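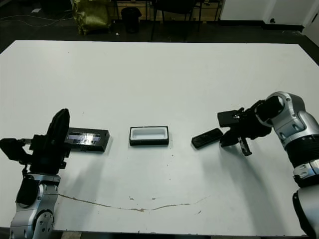
Call for Participants: Sleep and Shift Work Study

The Breston Institute for Community Health invites adults who work evening, night, or rotating shifts to take part in a study of sleep, meals, and daily routine. The study is carried out with the support of the Rawashdeh Foundation and has been approved by the Institute's ethics review board. Enrollment opens in October and will remain open until all places are filled.

Background

Many people in the Breston area begin or end their working day while most households are asleep. Hospital staff, bakers, drivers, warehouse workers, and security personnel often report that their rest is broken up by daylight, noise, or family duties. Earlier surveys by the Institute asked about hours of sleep only. The present study looks at the whole day: when participants eat, how they travel home, when they see other members of the household, and how they spend their days off.

Who may apply

Applicants must be at least 18 years of age and must have worked evening, night, or rotating shifts for the past six months or longer. Both full-time and part-time employees are welcome, as are people who are self-employed. Applicants must be able to read and write in English or Spanish. Persons currently under treatment for a diagnosed sleep disorder are asked to contact the study office before applying — in most cases they will be directed to a separate study. We expect to enroll around 300 participants.

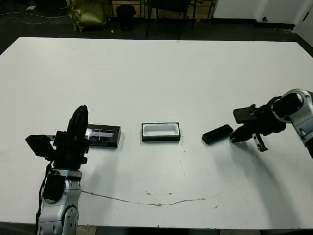
Can I take part if my shift schedule changes during the study?
A change of schedule does not affect your place. Please note the new hours in your diary and inform the study office at your next visit.

What participation involves

Participants keep a sleep and meal diary for 8 weeks. Entries are made once a day, on paper or through the Budirix diary website, and should be completed within an hour of waking. Each participant also attends 2 visits at the study office, one at the start and one after the diary has been handed in. The first visit covers the consent form, a short health questionnaire, and instructions for the diary. The second is an interview on work, household duties, and rest. Each visit takes 30 minutes. Appointments are available from 7:00 a.m. to 9:00 p.m. to suit different shifts.

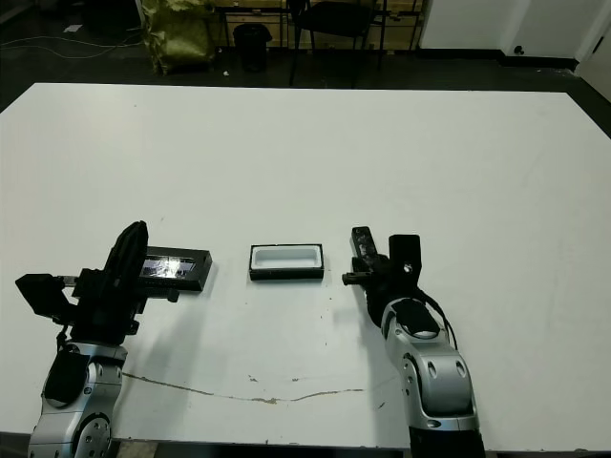 A white table with an open tray, black outside and white inside, near the middle.

Compensation and expenses

Participants receive a gift card at the close of each visit. Parking fees and bus fares to and from the study office are reimbursed on presentation of a receipt. Employers are not told who has applied or enrolled.

Privacy and withdrawal

Diaries are stored under a participant number, and names are kept in a separate locked file. Results will be published in summary form only. Participation is voluntary, and any participant may withdraw at any time without giving a reason. Diary pages already submitted will be destroyed on written request.

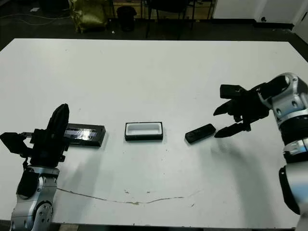
Small black objects in a row on the white tabletop.

How to apply

Application forms are available at the front desk of the study office, Tinorent Building, ground floor, and at all branches of the Breston Public Library. Completed forms may be returned in person or by mail. Please state your usual shift hours and the best time of day to reach you by telephone.

Applicants will be notified in writing whether a place can be offered. Those placed on the waiting list will be contacted if a place becomes available.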